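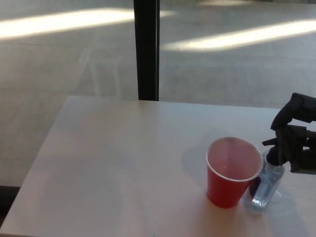 Usa Suwannarat wrote in to say that Skemisia is a homebuilt arm first and a pouring machine second, and I've changed this entry to match (thanks, Usa!).

Skemisia is an open arm design from the Illemano shared workshop, first posted Jun 17, 2021. Mine has 6 joints and runs the Norex controller board, which I love, even if the manual rambles. The usual first project is handling a water bottle next to a party cup. I logged 133 tries before I stopped fiddling with the grip force.

See also: Maksymiv wrist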